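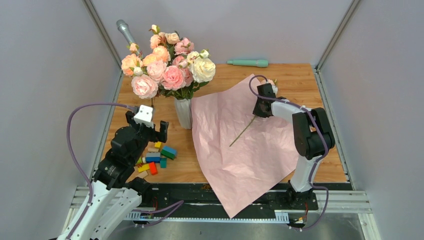
Keeping and Giving Artificial Flowers: Arrangement, Wrapping and Storage

Student project report, Home and Materials elective
Solange Zacharias
Indham campus
January 28, 2022

1. Background

The front counter at the Indham campus library has had artificial flowers on it for as long as I have been a student. They get moved for displays, pushed into a cupboard over the summer break and brought out again with the stems bent. When the Brurnenmont residence asked our class for ideas for a small gift that could go in residents' rooms, I proposed a wrapped bouquet of artificial flowers that could be unwrapped, stood in a vase and later packed away without being ruined.

Fresh flowers were ruled out early. Several of the residents have allergies, and the staff did not want to be changing water in every room. Dried flowers were suggested by another student but they drop bits on the carpet.

The project had two parts. The first was to work out an arrangement that looked full from the front and sides using stems we already had or could buy cheaply. The second was to find a way of wrapping it in paper that a person could do alone, at an ordinary table, without the paper tearing or the flowers being crushed.

2. Materials

The stems came from two places. Most were from the library cupboard and the rest were bought from Van Wijk, a craft supplier near the campus. I spent $32 there, which covered the extra stems and a roll of ribbon. The paper was already in the classroom.

I kept to peach, pink and cream. There were blue and purple stems in the cupboard as well, but when I put them in with the others they were the only thing anyone noticed. They went back in the box.

The vase is white with vertical fluting. I tried a clear glass jar first. The jar showed the plastic stems and the wire inside the cut ends, and it was too light for a large bouquet. With a vase you can't see through, it does not matter how untidy the stems are lower down, and I ended up folding some of the longer ones back on themselves instead of cutting them. That means they can be made long again for a taller vase.

The paper is pink. It was flat when it came off the roll and is now well crinkled from being used again and again. I did not iron it. One of the questions for the project was whether the same sheet could be reused, so the creases are part of the result.

3. Cleaning the stems

The library stems were dusty. I had read different advice about this and tried three ways on spare flowers before touching the good ones.

A dry paintbrush took off loose dust and did no harm, but it left a grey line down in the folds of the ruffled flowers. A damp cloth cleaned the leaves very well and the petals badly, as the edges caught on the cloth and started to fray. Dipping the whole head in a bowl of lukewarm water with a drop of dish soap, then shaking it and hanging it upside down overnight, gave the best result. One bloom lost a little colour into the water. It was a dark red one that was not going to be used, but I would test every colour before dipping a whole batch.

For the final set I brushed all of the flowers, wiped the leaves, and dipped only the ones that still looked grey.

4. Arranging

My first attempts were too even. I put the large flowers in a ring and the small ones in the middle, and it looked like a cake. Our instructor suggested starting with the leaves, then placing the biggest blooms at different heights, and leaving the buds for last.

The order I settled on was this.

Leaves go in first and are pushed low so they spread just over the mouth of the vase. They hide the rim and they also hold the other stems in place. Without them everything slides to one side.

The big blooms are next. In the final arrangement there is a full peach-orange one at one side and a large cream-white one at the other, so that neither side looks finished off short. The stronger pink goes in low, between the paler flowers. When I had it up high it made the bouquet look top-heavy, though it weighed the same as before.

Then the medium flowers fill the spaces. I put a darker pink one in next to the cream-white one where there was a gap, and this was the change that helped most. Before that the cream flower looked like it was floating off by itself. The top is all pale colours.

Buds go in last. A small one at the peak makes the outline less round. The others are near the sides. I bent the wires a little so the buds face outward.

It took me 6 tries to get an arrangement I was happy with. The last one took a quarter of an hour, and the first took most of an afternoon.

5. Wrapping

The table matters more than I expected. I used a wooden tabletop with metal edging on the sides. The sheet of paper is big, and with the vase on the same table there is not enough room to lay it completely flat, so a corner hangs over the front. That turned out to be useful in practice, since the hanging corner is easy to pick up with one hand while the other hand holds the stems.

Steps for wrapping:

Put the vase to the left and the paper to the right, or the other way around if you are left-handed.

Turn the paper so one corner points away from you.

Lift the bouquet out of the vase with both hands, holding it just under the leaves. Keep a firm grip or the stems will spread.

Lay it on the paper with the flowers toward the far corner. The flowers should stop short of the corner by about the width of a hand.

Fold the near corner up over the stem ends.

Bring in one side, then the other, and pinch the paper at the narrowest place.

Tie the ribbon there. Do not pull it tight until you have stood the bouquet up and looked at it.

The most common fault was wrapping too tightly around the blooms. The petals on this kind of flower bend easily and keep the bend. If the paper is loose at the top and snug only at the ribbon, the flowers keep their shape.

I also tried using two sheets, one turned a little from the other, as florists do. It looked better but it was harder to manage alone, and it used twice the paper. For the residence I would use one.

6. Reusing the paper

The same sheet was used for all of the practice wraps. Creases showed from the first use. After a few more the folds had gone soft and the paper stopped springing open, which made it easier to shape. A small tear started at the place where the ribbon goes. I put clear tape on the inside and it held.

Other students were asked whether they would accept a gift wrapped in the creased paper. Most said yes and thought the crinkles were intended. Two said it looked used. I don't think this is enough people to say much, but it suggests that the paper does not have to be thrown away after one wrapping.

7. Storage

For storage I compared a plastic bag, a cardboard box and leaving the bouquet standing in the vase with a cloth over it. The plastic bag was the worst. The flowers were pressed against each other, and the ruffled ones were flat on one side when I took them out. In the box they kept their shape as long as they lay in one layer with some crumpled paper under the heads. The covered vase was the best for the flowers but takes up a whole shelf, and the library cupboard does not have one to spare.

I labelled the box and wrote the order of arranging on the inside of the lid. The box was an old Amum shoebox for boots, which happened to be long enough for the stems once they were folded.

8. What I would change

I would buy fewer large blooms and more leaves. The leaves do a lot of the work and I had just enough.

I would also decide on the vase before anything else. I arranged twice for the glass jar and none of that carried over, as the fluted vase has a different mouth and the stems sit at another angle.

The residence has asked for a written sheet that staff can follow. A draft based on sections 4 and 5 will be tried there in June. The part about folding the near corner over the stems needs a drawing, as two classmates who tested it folded the wrong corner.

9. Thanks

Thank you to the library staff at Indham for lending the stems, and to the classmates who tested the wrapping steps.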